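Teaching a simulated arm to use a microwave: project report

Kyung-hwa Seol and Si-woo Lim
Submitted 14 Oct 2023

What we set out to do

We wanted a set of demonstrations good enough to train a small imitation policy on kitchen jobs. Not a big set. Our supervisor said start with one appliance and do it properly, so: the microwave. Everything done in simulation, driven by hand with the old Jondus controller from the lab cupboard. The learning part is next term. This report is only on the gathering.

We split the work early. Kyung-hwa drove most of the episodes, Si-woo wrote the logging and did the checking. Swapped over in August when the hand cramp got silly.

The task

Food and dishes, microwave and counter. Each episode gets a one line instruction, typed in before the run starts so we can't change our minds halfway. We called the task set Bunetach, no good reason, it was the folder name and it stuck.

We kept the same kitchen throughout but let the dishes and the food change between episodes. Wood counter, tiled wall, door swung open to the left. Opening the door is a whole seperate skill and we left it out.

Reaching into the cavity was the part we practised most. The arm has to come up past the counter and over, and the wrist needs to be tipped down before the hand gets to the plate. If you tip it too late you clip the top of the opening. The elbow also gets in your own way - from the front view it covers a good bit of the worktop.

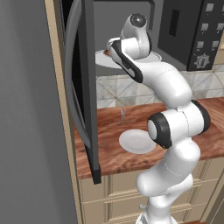
How we recorded

Every episode saves joint positions, gripper opening, the instruction and the camera views. Logger is called Itenent and runs beside the simulator. It had a bug where the gripper value lagged behind the arm, which we found late. We re-ran the affected ones, all 14 of them. Dull afternoon.

Rules we settled on after the first week:
No stopping in mid air to think. Pauses go into the data and the policy will copy them.
Let go low. Dropping from height makes round things roll.
One fix allowed per episode, then bin it.

The last rule was argued over. Si-woo wanted to keep messy runs so the policy sees recoveries, Kyung-hwa wanted clean ones. We ended up keeping the messy ones in a folder of there own and not counting them.

Small round food was the worst. The fingers want it right in the middle of the pads or it squeezes out sideways. Coming in on a slant helped, and it also keeps the hand clear of the plate rim.

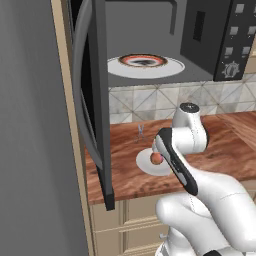

Fig. 2. Small round item held just above the counter plate. Bowl on the microwave turntable.

What we got

30 episodes attempted in the final round, 23 kept. Of the ones thrown out, 4 were grasp failures and the rest broke the one fix rule. We played back all the kept runs from the saved joint values and watched them through, on the Marsden machine as ours was too slow.

Problems still open

Camera is fixed so the policy may learn the view and not the task. Driving style is obvious too, you can tell which of us did a run just from how the wrist turns. Would like a third driver.

Next: move the camera a bit between episodes, add the door, then train something.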